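The Pivbridge open day: your questions, our answers
Members' newsletter, questions page

After the notice in our last number we had a good many letters and emails about the robotics open day at Pivbridge. Plenty of you asked the same thing in different words, so we have put them together. We paid for our own train fares and the lunch was not good enough to sway us.

What was the open day for?

The firm wants people to see its kitchen work before it goes on trial in the autumn. It is working with a catering company, Hullberg, and the idea is that a machine will one day do the dull parts of food preparation: fetching jars, moving plates, putting things back. The invitation called it "a morning with the kitchen of tomorrow". We would have called it a morning with some tables.

Did you see a robot cook anything?

No. There was no cooking in any part of the demonstration we attended. The leaflet has the word "cooking" on the front, and we asked about that. We were told it described the direction of the project. We think a leaflet for an open day should describe the open day.

What did you see, then?

Mostly people picking things up with a gripper held in the hand. The firm's arm, which it calls Millau, ran for part of the morning in a separate room behind a rope. It moved a cup from one mat to another, and it did this well. It was then switched off for what the guide called a rest, and we did not see it run again.

Is a person holding a gripper really robotics?

This was the question most people in our group were muttering. The firm's answer is that the hand-held tool has the same sort of fingers as the arm and carries a camera, so that when a person does a job with it the recording can be used to teach the arm. That seems fair as far as it goes. What we could not find out is how much of the teaching has stuck. We asked to see one job done first by a person and then by the arm, side by side, and were told the timetable was full.

How many recordings do they need?

The figure on the wall was 3000 for each job, with 1000 said to be done already for the jar. We asked who had counted and whether spoiled attempts were in the total. The first answer was "the system" and the second was that somebody would email us. We are still waiting.

Could visitors have a go?

Yes, and this was the best part of the day. Groups of 14 went in together and took turns of six minutes. The tool is heavier than you expect and your wrist knows about it by the end. Children under ten had to watch, which led to some tears in the corridor.

What sort of things were you asked to pick up?

Kitchen things, on the whole. Plates, small tools, a glass jar. Glass is said to be hard for cameras because they see straight through it, and we can believe that. We would have liked to see it tested with something in the jar that mattered, such as oil.

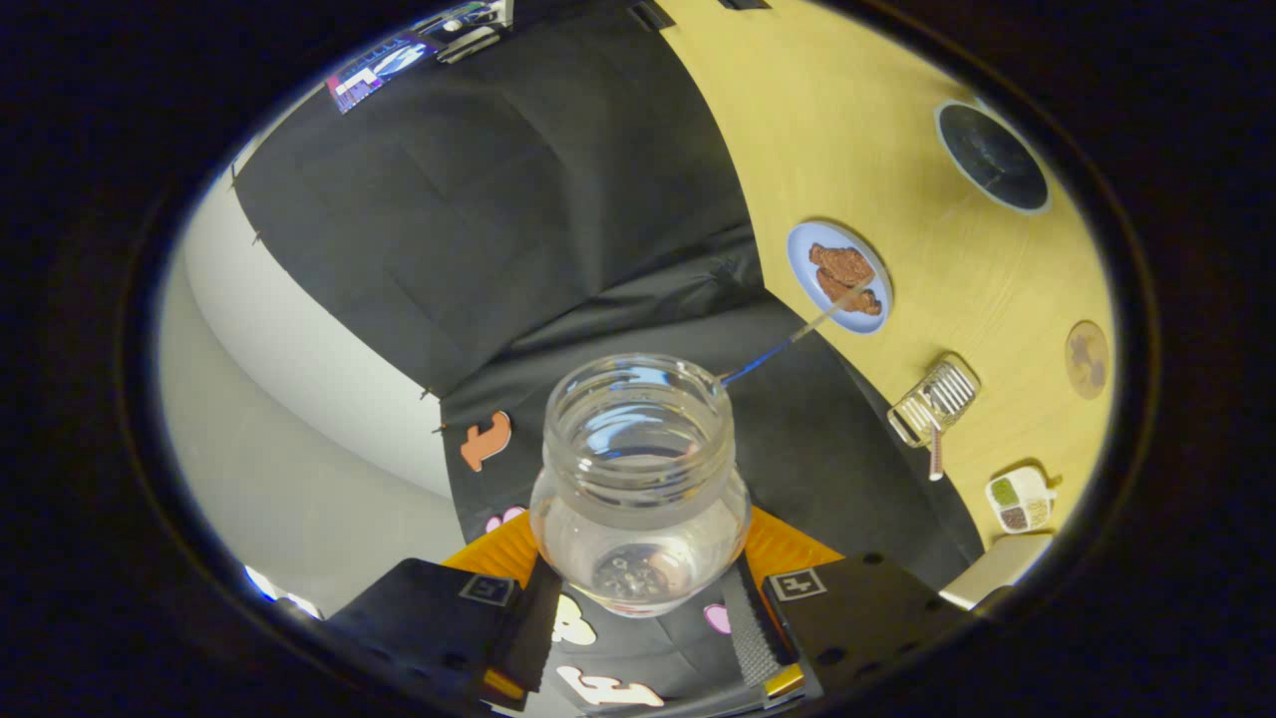 Issue 6

The jar has a wide threaded mouth and a rounded body, and it sits upright between the two black fingers with an orange plate behind. There is no liquid in it, only something small and dark at the bottom. The little black-and-white squares on the fingers are markers for the camera, according to the guide. On the table to the right are a grater with a pink handle and a light blue plate with two pieces of brown fried food on it. Members have already written in to ask whether those are cutlets or biscuits, and we can't settle it.

Was it a realistic kitchen?

We would say not. Ours have steam, wet hands, a drawer that sticks and somebody shouting about the bread. There were foam letters on dark cloth near the jar, with a pink heart among them. A machine that learns on a tidy table may do very nicely on a tidy table. When we put this to the guide she said messier rooms would come later, at a second site called Cabrera. No date was given.

Will it put kitchen staff out of work?

Hullberg says it won't. The wording on its display board was that the arm would "support existing teams". Several of our members have been supported in this way before and would like to see the staffing figures for the trial kitchens, before and after. We have asked for them in writing.

Is it worth going to the next one?

If you have never handled one of these tools, go for the six minutes. If you are hoping to see a robot get a meal on the table, save your fare. The next open day is planned for October. Booking is by email only and parking is at the far end of the site, past the second gate. The signs point to the first one, which is locked.

Page last changed 4 Apr 2019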